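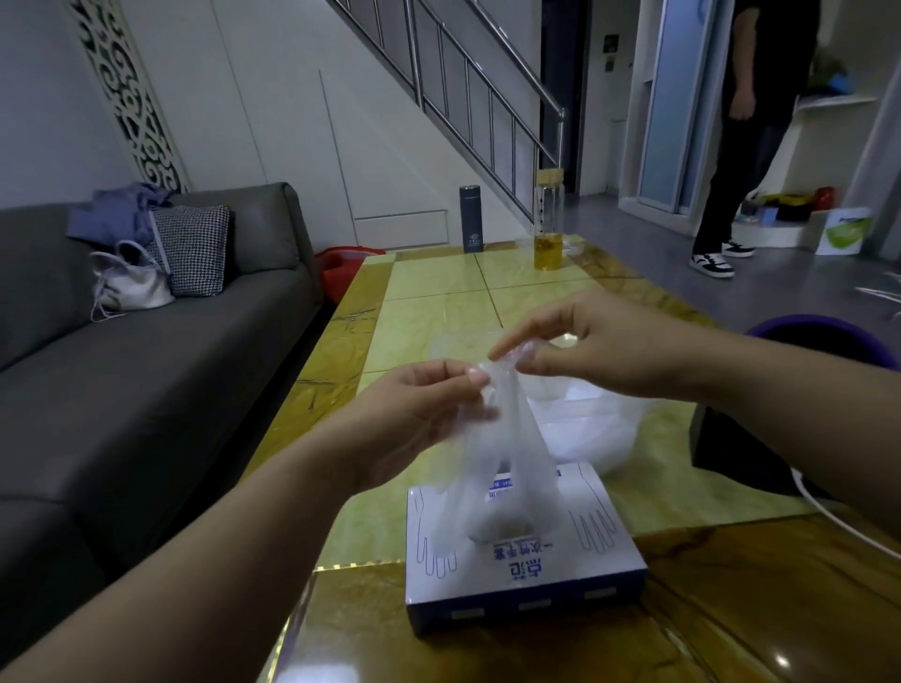

Vol. 19, p. 34

Cell upkeep: gloves before grippers

The Riltavier cell now gets its finger pads changed every 1,676 cycles. Eduardo Seixas has rewritten the first step of the job sheet, which covers gloves. Skin grease on the silicone pads lowers their grip on film and thin card, and the Cletach force sensor then reads the slip as a light load.

Use clear disposable gloves, a fresh pair for each arm. Take hold of the cuff at two points and draw it open before the hand goes in — thin film tears if pulled from one side. Isolate the arm, release the pad clips and lift the old pads off square. Wipe the seats with a dry cloth. Fit the new pads, close the clips and run 5 slow open-and-close strokes before zeroing the sensor.

Spare pads are held at the Zillden store. Log each change against the arm number.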